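Bench and refurbishing FAQ
Irlow Computer Reuse, Bumham

What do you take in?
Desktop computers, complete or part stripped. We don't take laptops, monitors or printers at Bumham. Those go to our Planadville shop, which is open from 10am to 4pm.

Does it matter if parts are missing?
No. Leave the case as it is and tell us at the counter what you have removed. Please don't post loose memory or processors through the door.

Why do you use slotted metal tables?
The slots let us bolt holders down wherever a job needs them. The tables came to us second-hand and have a few rust marks in the grooves. We wipe them over and leave the marks alone.

What are the grey plates for?
Keeping small parts in one place while a case is open. Circuit boards stand on edge in the slotted holders, so the contacts stay off the metal. 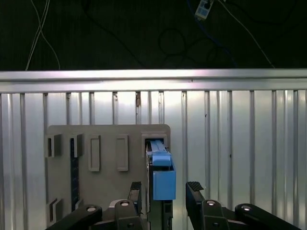
Parts that fit none of the holders go in a labelled bag with the job number on it.

How is a tower opened?
Unplug it, lay it on its side and take off the side panel. Cables next, then memory. On most of the older office machines the drives come out with a coloured latch and you won't need a screwdriver. If a cable is tight, look for the clip before you pull.

Can I leave the processor in?
Yes, if the machine is going back out. If the board is for spares we remove the processor and bag it separately. Keep fingers and tools out of the open socket.

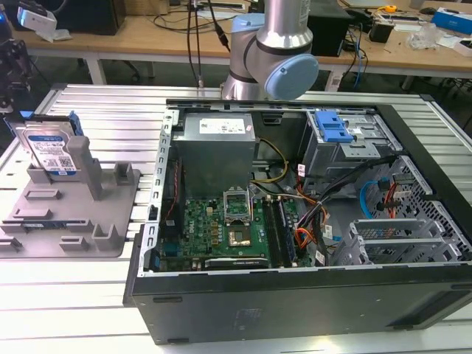
Power supplies stay in the case until last. We never open them, and any with a damaged lead goes straight to recycling.

What happens to my hard drive?
It is wiped, or shredded if it fails the wipe. Ask for form 242 if you want written confirmation.

Where do spare boards go?
Shelf 267 for tested, shelf 285 for untested. Scrap boards are collected by Bodin in the first week of the month.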